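Students to Run Candy-Sorting Robot Challenge at Kekcombe College

MEDIA RELEASE
20 Feb 2023

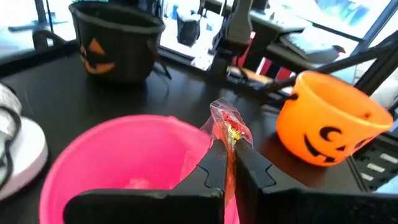

Kekcombe College has opened registration for the Sellon Cup, a robotics competition in which student teams program a two-finger gripper to move wrapped candy between coloured buckets. The final will be held in the college's engineering hall in March and is open to the public.

The college will accept 20 teams from secondary schools and first-year college programs. Teams may have up to four members. Each must include at least one student who has not entered a robotics competition before.

The task

Every team works with the same equipment: one arm, one parallel gripper, a wrist camera and a set of pumpkin-style buckets in pink, black and orange. The arm is supplied by the college and may not be altered. Teams may fit their own fingertips, provided these are printed from files lodged with the judges before practice begins.

At the start of a run, judges load the candy into one bucket and name a second bucket as the target. The arm must pick up a single piece, lift it clear of the rim and release it inside the target. A piece that lands on the tabletop is out of play and may not be retrieved. If the gripper brings up more than one piece, the pick does not score, although the run continues.

Each run lasts 300 seconds. A correct transfer earns two points. Moving a bucket out of its marked position costs one point, and tipping a bucket over ends the run. Teams receive two scored runs, with the better result standing.

Runs may be fully automatic or driven by an operator using a hand controller, and the two classes are ranked separately. An operator in the driven class must sit with their back to the table and work only from the camera view.

Why wrapped candy

Clear wrappers are difficult for a camera-based system. The plastic reflects overhead light, and the outline of a piece changes as soon as it is touched. Pieces also settle against the curved wall of a bucket, where there is little room for a fingertip to get behind them.

"Last year we used wooden blocks, and by the second practice day most teams had a program that hardly ever missed," said Ekua Dogbe, who teaches automation at the college and wrote the rules. "With candy, they have to decide what to do when the camera gives a poor answer. Some go in anyway and feel for contact. Some back off and look again from another angle. Both approaches are allowed and both cost time."

The black work surface has been kept from last year. Teams training vision software are advised that it reflects the colour of the buckets, and that window light in the hall changes through the day. Blinds will be left open during scored runs.

Student preparation

Members of the college's robotics club, Binus, have been testing the course and will serve as table judges. They are not eligible to compete. The club has recorded around 60 practice picks for entrants to study, including failed ones, and will release the recordings to registered teams along with the arm's joint and gripper data.

Club president Efua Agyeman said the wrapper ends had taken up most of the testing time.

"If you close on the crimped end, the candy swings and you can lose it over the rim," Agyeman said. "We had better results gripping lower down, but then the fingers are closer to the bucket wall. We wrote the bucket penalty after we had knocked a few of them ourselves."

Practice and judging

Each team may book two practice sessions before the final. Sessions take place at the Korletey Workshop, on the ground floor of the engineering building, under the supervision of college staff. Long hair must be tied back, and hands must remain behind the yellow line while the arm is powered. The candy used on the table is not to be eaten.

Judges will inspect fingertips and software settings on the morning of the final. Program changes are permitted between the first and second scored runs, but fingertips may be replaced only with an identical spare. Tied teams will be separated by the time of their last correct transfer.

Registration

Entry is free. Forms, the full rules and the fingertip mounting drawing are available from the engineering office at Kekcombe College. Schools travelling from outside the district may ask for a later start time when they register.

Media wishing to film a practice session should contact the engineering office in advance. Flash photography and additional lighting are not permitted near the tables while a run is under way.

- ends -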